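NENVILLE, August 24, 2020 -- Zundstead opens its second countertop showroom in Nenville this week. Doors at 9. Free parking out back, enter off the alley.

The new space is 900 square feet, up from the old corner at the Farahani building. More full slabs on the floor, fewer sample chips. Marble, granite, quartz, butcher block. Remnants too, priced to move, first come first served. 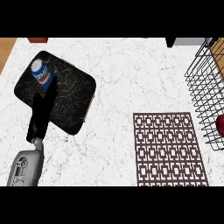
Measuring and templating still free inside Nenville and Jernham. Outside that, call first. Lead time on most kitchen orders is 3 weeks from final measure, vanities are usualy quicker. Orders placed before April at the old adress are all honored at the old price, bring your paperwork.

Masks required in the showroom. No more than 6 customers inside at once, so appointments are a good idea, walk-ins ok if there's room. Sink cutouts included on any full kitchen thru the end of the month. Does not apply to remnants.

The Jernham location stays open, same hours. Fabrication stays in Jernham also.

Press and trade inquiries: Zundstead front desk, Suite 507, Nenville. Slab list availible on request.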